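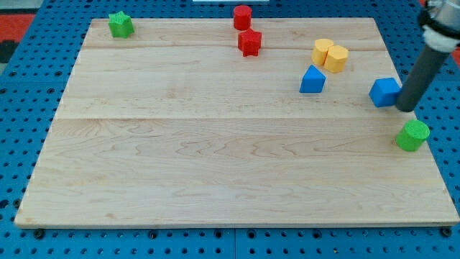 Enadholm, 15th September

The state says its retraining plan will put 700 people back to work. Laid-off staff from the Stelmakh plant have heard promises like that before.

"They said the same in May, and 312 of us are still looking," said Danai Vrettos of the Traniritz Jobs Campaign. "A course is no use if there's no job at the end of it. Who is hiring? We've asked 3 times."

The campaign wants the list of employers published before any more public money is spent.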